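The pretend snack counter, finally set up

February 23, 2021

I have wanted a play snack counter since November, when the first box of toy food arrived from Evlow. It cost 64 dollars with shipping and then sat in the closet all winter. This week I cleared off the brown table and got started.

The sandwich is my favorite. It's soft and foamy, three slices of white bread with ruffled lettuce on one side and an orange-red filling on the other. I put it in a clear bag so it looks like something from a deli case.

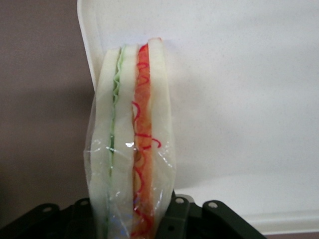 Lettuce on the left, red squiggle of sauce on the right.

I could not settle on a layout. I tried the tray off to one side and kept bumping it, so it went in the middle, with the clear rack of Coca-Cola bottles directly behind it. The rack is a Skitano one I already had.

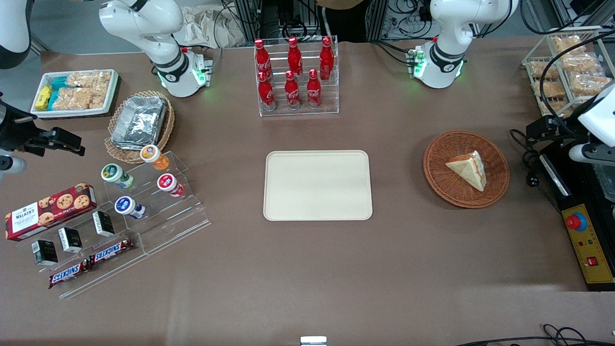
The wicker baskets were 5 dollars each at the Batura thrift store and I am glad I bought more than one. Cake goes in a basket, packaged pastries go on the tiered shelf, and the cream tray stays clear for whatever gets ordered. I may still swap the shelf and the drinks - the shelf is harder for short arms to reach.

Bagging the food takes longer than I expected. The plastic wrinkles no matter what I do, and it shines under the lights. I can live with that.

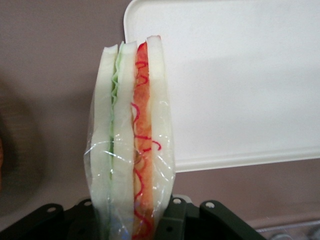
Sandwich in its wrap, on edge so the layers show.

Next I need price tags and a menu. I have a pack of 184 blank stickers in a drawer, so I will start there.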